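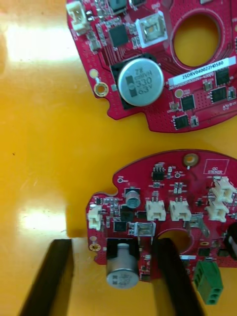 Two red boards on the yellow tabletop

Elamham Unit Listings: README

A cleaned-up table of self storage units, built for anyone who wants to compare sizes, access hours and monthly rates without clicking through page after page of booking forms. We started it because we love a tidy spreadsheet, and it has grown into something we're really happy to share!

What's in it

The main file, units.csv, has 1301 rows. Each row is one unit type at one facility, so a building with five sizes on two floors can show up as ten rows. The listings come from two operators, Erkora and Bajwa, and cover their drive-up, indoor and climate-controlled units. Vehicle parking is in its own file, parking.csv, and follows the same column names wherever they make sense.

Columns

facility_id: a short code that stays the same between releases
operator: Erkora or Bajwa
width_ft, depth_ft: outside measurements as listed, in feet
floor: 1 for ground level; basements are -1
climate: yes, no or blank (blank means the listing didn't say)
drive_up: yes or no
rate_month: the standard monthly rate in dollars, before any move-in special
admin_fee: one-time fee, if listed
gate_open, gate_close: 24-hour clock, so 6 a.m. is 0600 and 10 p.m. is 2200
elevator: yes, no or blank
notes: free text, lightly edited

Please keep the leading zeros in the gate columns. Excel loves to eat them, and then 0600 turns into 600 and the sorting goes funny.

How it was put together

Listings were copied in July, one operator at a time, then run through the scripts in the bukura folder. Bukura is our little cleaning tool – it fixes units written as "5 by 10" or "5x10ft", splits the fees out of the rate and flags anything that looks off. It has become the part of the project we enjoy most, and it works nicely on other rental listings too.
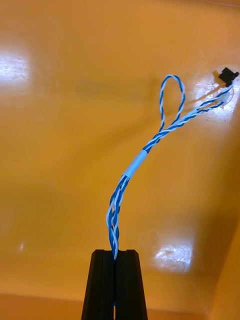 Blue-and-white wire harness, held in a gripper

After cleaning, we read through 800 rows by eye and compared them with the original listings. 36 of them needed a fix, mostly climate flags that had landed on the wrong floor. The rest of the table has only had the automatic checks, so do tell us if something looks strange.

Known gaps

Move-in specials are left out. They change so fast that we couldn't keep them honest, and the first-month price often has little to do with what you pay in the fall.

Insurance or protection plans aren't included in rate_month. Some facilities require one, and where the listing said so, it's in notes.

Ceiling height is missing for nearly all Bajwa units. If you're storing tall furniture, call first.

Two facilities share a street address. They are separate buildings with separate gates, so please don't merge them.

Getting started

Open units.csv in whatever you like. For a quick look, sort by rate_month divided by floor area and then filter on climate – the spread between ground-floor and upstairs units is fun to see. The file loads fine on an old laptop. If your spreadsheet app limits previews to 2000 rows, you'll still get the whole table.

Changes in this release

Added the elevator column (lots of you asked for it!)
Fixed rows where width and depth were swapped
Renamed price to rate_month
Dropped wine lockers and mailboxes

Corrections

Send the facility_id, the column and the right value. A link to the listing helps a lot. Small fixes go into the next release, and bigger ones get a line in the change list.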